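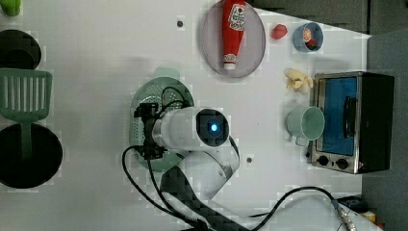 Ketchup on the plate, colander and mug on the table, toaster oven at the right.

Sorting a small kitchen set back to its places

Play kitchens and small demonstration kitchens go out of order the same way full-size ones do. The method below is the one used on the Kirkbridge tables.

1. Clear the plate first. A bottle lying on its side rolls as soon as the plate is lifted. Stand it at the back, label forward.

2. Group by material before grouping by use. Ceramic goes down first, plastic second, play food last. A colander takes up more table than anything it will ever hold, so assign its spot early.

3. Keep the area in front of the oven door clear by 8 inches.

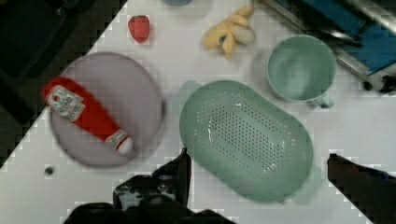

Wian Nkuna disagrees with step 2 and sorts by color: green with green, red with red, and the colander doubles as the tray for whatever is left over. With children under 6 it is faster, Nkuna writes, and the mug never ends up in the fruit.

Color sorting works for a set of matched pieces. It fails on mixed sets, where strawberries and ketchup land in one pile.

4. Give fruit one bowl. Small pieces go in it, and long or branching pieces such as bananas stay beside it.
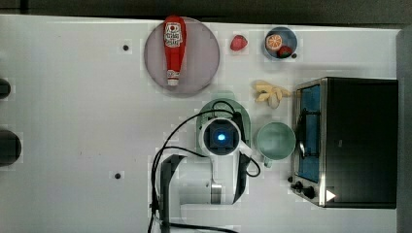 Bowls filled past the rim shed pieces when carried, so stop one layer short. If the fruit does not fit, use a second bowl of the same diameter.

5. Wipe plastic pieces with 500 ml of warm water and a few drops of dish soap. Dry perforated items upside down on a towel.

Steps revised in April. Storage bin sizes are on the next page.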